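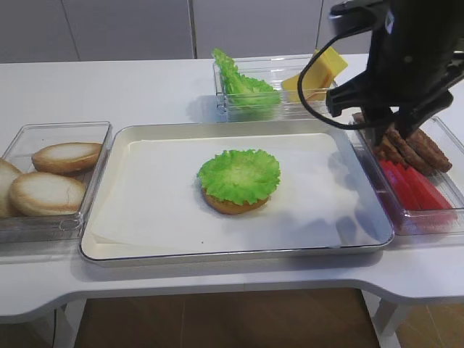 Uvus Credit Union, Payments and Settlement Team

Progress update, 15 February 2020
To: Hortensia Benavides
From: Akosua Bawa

Quick one, full numbers to follow in March.

Wire move from Cuervo to Griltano is on track. Test account open, 30 test wires sent, all but 3 landed same day. The late ones were held up by a wrong routing code on our side. Fixed.

Member letters: 202 business accounts told so far. Lullcombe branch still to do, they want there own wording.

Fees. Griltano wants a flat charge on anything under $2,000. Not happy with that, pushing back. No answer yet.

Still open:
Cuervo closing balance, waiting on thier statement
Cutoff time for outgoing wires
Sign-off on the new fraud checks (need this from you please)

Spending within the grant. No extra money asked for.

Akosua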